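# The Prosteck Round-Rim Tub

There are people who will tell you that a plastic tub is a plastic tub. We have been selling them from the same unit in Brurville long enough to have met most of these people, usually on their second visit, carrying the handle of the first one.

The Prosteck is our standing order. It has a rolled rim that doesn't bite your fingers, an oval hand hole in the wall and no lid. We are asked about the lid most weeks. There was a lid until January, it didn't fit, and Zeyu Lei in buying had a short conversation with the factory about it. If you need to keep rain out, look at the Zapata range, which costs more and knows it.

## Sizes and colour

| | Small | Large |
|---|---|---|
| Holds | 7 litres | 20 litres |
| Hand holes | Yes | Yes |
| Stacks inside its own kind | Yes | Yes |
| Colour | Teal | Teal |

The colour is teal. We once offered a grey, and almost 500 of them sat at the back looking like weather. Teal sells, and you can find it in a dark cupboard.

## What people put in them

Sponges, mostly. Also cloths, pegs, potatoes, bath toys and whatever was on the kitchen table when the doorbell rang. The large one will take a week's worth of odds and ends off a worktop in a single sweep of the forearm, and the small one is for the things you then go looking for.

Please don't use either for hot ash. Njål Strömberg on the returns desk has seen the result and would prefer not to see it again.

## Looking after it

- Wash with warm water, washing-up liquid and a soft sponge. The scratchy sort leaves marks, and the marks stay.
- Rinse and stand upside down to dry.
- Don't leave it on a radiator. It will change shape, and the new shape won't stack.
- Felt-tip comes off with a little surgical spirit. Crayon takes patience.

If yours arrives with a rough edge on the hand hole, send us a photo and we'll replace it. You needn't post the old one back – keep it for the potatoes.

## Ordering

Single tubs go out with the ordinary post. Orders of 20 or more travel on a pallet with our Hurero scrubbing sponges, and the driver will want somebody at the door to sign. He won't carry them upstairs, whatever he said last time.

Mixed sizes are fine in one order. Tell us how many of each in the notes box, in words if your sevens look like ones.
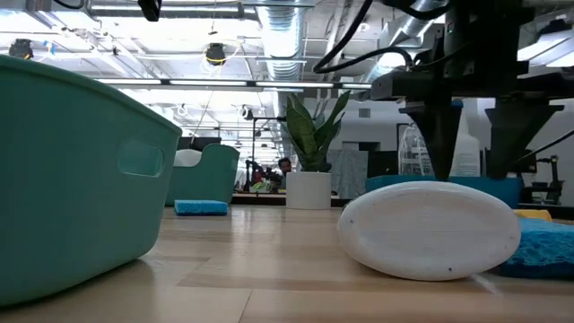
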